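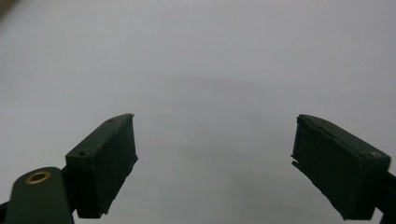
I missed my first four satellite passes. Wrong side of the house, wrong hour, and once I was looking at a plane. So if you want to see one go over, start with the boring part and work out your pass on paper before you step outside.

## 1. Get your numbers

Open any pass prediction site or app, put in your town, and pick a bright object. I'm using a station-sized one at 418 km up, which takes a bit over 90 minutes to go around. You need 3 things from the listing:

- the start time and the direction it comes up from
- the highest point, in degrees above the horizon
- the end time and direction

Check that the times are local! Some sites give them in UTC, and that cost me a Monday evening on a cold porch.

## 2. Choose a good pass

Go for a maximum height above 40 degrees. Anything lower and you're fighting trees and streetlights (my neighbor's garage light wins every time). The hour or so after sunset is best, when it's dark where you are but the satellite is still catching the sun. April evenings have been great for this at my place.

## 3. Draw the sky 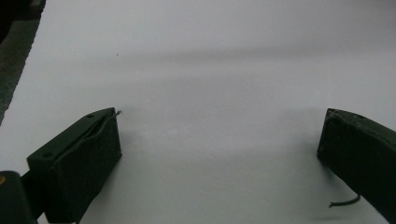 Draw a big circle for the horizon and put a dot in the middle for straight overhead. Mark north at the top, then east on the LEFT and west on the right. It looks backward until you hold the chart over your head, and then it all lines up. I do my drafting on something smooth and white, like the surface in the photo, but watch your lighting - a soft gray band like the one running across it can swallow a light pencil line, so press a little harder or move the lamp.

Halfway between the dot and the circle is 45 degrees. Mark your start point, your highest point and your end point, then join them with a smooth curve. My friend Kári Nørgaard adds the two or three brightest stars near the curve, and I've started copying him.

## 4. Go outside early

Give your eyes ten minutes. Face the start direction, look a fist or two above the horizon (a fist at arm's length is close to 10 degrees) and wait for a steady light with no blinking. If it blinks red or green, it's a plane.

Don't panic if it fades out halfway across. It has gone into Earth's shadow, and your listing will usually give the time for that too. Write down when you lost it and compare with the prediction when you get back in.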